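I Rented a Pair of Kitchen Robot Arms So I Could Stop Wiping Counters

Let me start with the money, because I know that's what you scrolled down for. The Covero Toma is $851 to buy or $20 a day to rent, and I rented it, for long enough that my neighbors in Plirkmont have stopped asking what the whirring is. You get two arms, a rail they ride along and an app that wants your email address twice. The box weighs as much as a teenager.

I wanted it for one job. I cook a lot, I cook messily, and by the time dinner's on the table my counter looks like the floor of a bus. Covero says the Toma can "reset a working kitchen," and I wanted to know if that means my kitchen or the one in their ad, where the only thing out of place is a lemon.

So, the good stuff first! It's great with anything stiff. Empty bottles, jars, a plastic tub with straight sides — it picks them up the way you or I would, slowly, and drops them where you told it to. It knew an oil jug was staying and an empty bottle was going, and I hadn't labeled anything. I really did stand there grinning the first time (and then called my sister, who was at work and less impressed).

Soft stuff is another story. A plastic bag with the air half out of it seems to be the hardest object in the world. The arm comes down, pinches, lifts, and either it has the bag or it has a corner of the bag, and if it's the corner then whatever was inside is now on the counter too. Foil is nearly as bad. I think the shine bothers it, because it would hover over a wrapper, back off, come in from the other side and hover again. I timed one foil wrapper at 434 seconds. I could have driven to the store.

Cloths it'll pick up but it won't do anything sensible with them. You can't say "wring that out and hang it up." You can say "move," and it moves it, and then you have a damp cloth in a new place.

And nothing gets wiped. I missed this when I ordered, and it's on me for not reading the page properly, but the Toma clears and that's it. Crumbs, grease, the ring under the soy sauce, all yours. Bullen sells a wiping head that's supposed to fit, but I haven't tried one and the forum posts are mixed.

Two arms do help, I'll give it that. One can steady a tub while the other takes the lid off, and the older one-arm model I borrowed last January just pushed tubs into the wall. But they're polite to each other in a way that eats up time. One waits, the other waits, and you're at the table with your fork in the air listening to nothing happen. 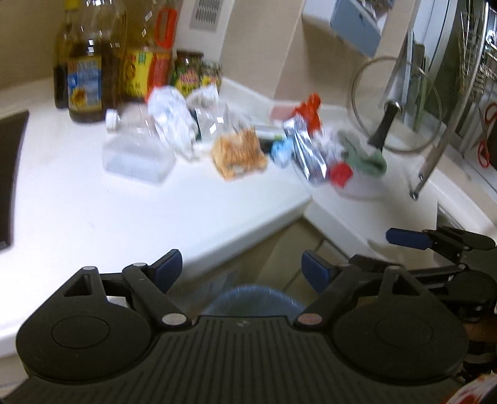
My other gripe is the app's idea of trash. It asks you to confirm anything crumpled, and after a real dinner everything is crumpled, so you end up tapping yes, yes, yes on your phone with greasy thumbs. There's a setting to trust it more. I turned that on for one evening and it threw out half a loaf of bread, bag and all, so I turned it back off.

Would I buy one? Not at $851. At $500 I'd think about it, mostly for my dad, who has bad wrists and doesn't care if the cleanup takes until ten at night. For me, with two working hands and a trash can a step away, it's still faster to do it myself. Mine goes back at the end of January, and I'll rent again if they ever sort out the bags.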